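Workshop tips: recording pick and place examples without losing a whole evening

Notes to self mostly, tidied up a bit on 23/06/2026 after Mareike Sperling asked me to write it all down. Small arm, one camera on the wrist, tape rolls into a bin. Nothing fancy.

Before you start

Clear the bench. Pens, mugs, screws, all of it. Anything left lying there gets learned too.

Pick one task and write it on a card. "Tape in the bin." Not tape in the bin and then the bin pushed back. Second job, second set.

Lamps on, blinds down, leave them. I lost 38 takes in April to sun creeping over the bench. Shiny table tops are the worst, a tea towel over the lamp side does not help, dont bother. Turn the lamp to the wall.

Check the cables at full reach. Slack at the back, nothing hanging in front of the lens.

Objects

Tape rolls are great to begin with. Cheap, they don't roll off if you lay them flat, and there's a hole to aim for. Get a few colors. Different widths too if you have them.

Clear bins: fine, but harder. The bench shows through and the rim is easy to miss, for you as well. If your first set goes badly try a solid colored one, then go back to clear.

Move things between takes. Really move them – a hand's width, not a nudge. Ilse Tiedemann marks her spots with pencil and works through them in order, I just shuffle. Hers train better, annoyingly.
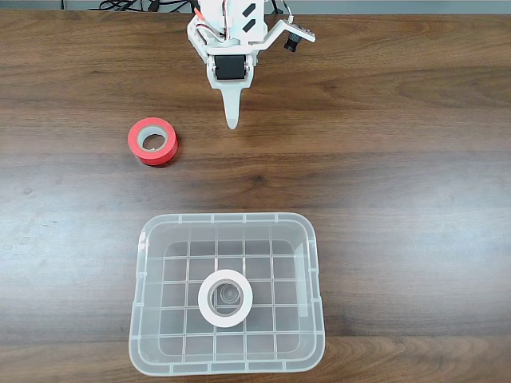

Red roll still out on the wood, white one in the bin.

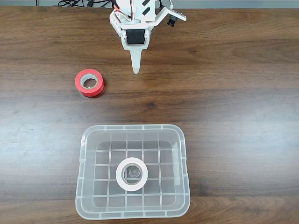

Recording

Start every take from the same arm pose. Tape a printout of it by the screen.

Go slow near the object, normal speed everywhere else. Long pauses are bad. If you need to think, stop the take and think.

Sets of 14, then get up. By take 20 my hands get sloppy and it shows in the data.

Missed grab and a clean second try? Keep it, tag it "retry". Missed and flailed about? Bin it right away, you will not go back and do it later.

Record some takes with one roll already put away and some with none. Otherwise it only knows the one starting point. I had 203 takes from an empty bin once and the arm just sat there when it met a half full one.

Files

Name the folder before the first take. Date, object, who was driving. Pascal Rothe had 2,646 clips in a folder called "new" and no idea which were his.

Watch every tenth clip the same evening. Look for a smeared lens, a wire across the view, a sleeve in the corner.

Back up to a second drive before you touch the settings. Any settings.

Small stuff

Wipe the lens with a glasses cloth, not your shirt.

Finger tips wear smooth. A strip of thin rubber does it, but then re-record a set, the old takes wont match quite right.

Note the servo temperature if yours reports it. Too warm, take a break.

Next time: lids. Still fighting with those.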